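Wednesday, October 28, 2026

Bench log, strip folding and storage. K. Alva

Continued from the May entries. The question is still how to put the orange strip away so it comes out of the container without a set crease. Rolling was dropped in May: the outer turns stayed neat but the core telescoped every time the roll was stood on end. Zigzag folding is the current method.

Working length unchanged. Panel width 16 cm, first panel laid flat on the wood, remainder brought back over it from the raised end. Fold lines are not pressed by hand.

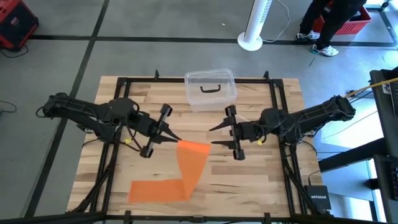 Soft Materials Handling Group, Trutville Workshop

The sheer fabric slides on the butcher block more than the heavier stock does. If the raised end is moved sideways before the lower part has settled, the bottom panel creeps and the stack goes out of square. Keep the lift close to vertical and pause before laying each panel. A 5 mm offset at the edges is acceptable. Anything larger, open it out and start again.

Container: clear plastic, left toward the back of the table so the folding area stays free. Stack goes in flat, first panel down. Do not force the corners. The Feng bins in the store are a little narrower and need a smaller panel, so don't mix the two within a set.

Bags: the Erura procedure calls for bagging before binning. I would drop this step for the sheer stock. Trapped air lifts the top panel and the bag takes up corner space. Krishnamoorthy to raise it at the next review.
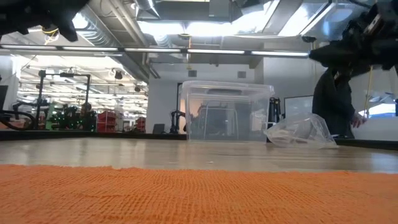 Fig. 2. Clear bin and plastic bag on the table, orange material in foreground.

Rest period in the bin is 30 minutes for all trials, then open out on the table and check fold lines under the ceiling lights. Record under sheet 1,851.

To do: trim the frayed sample from Flerus before it is measured again. Try a wider panel. Wipe down the wood between sets, lint is building up along the joins.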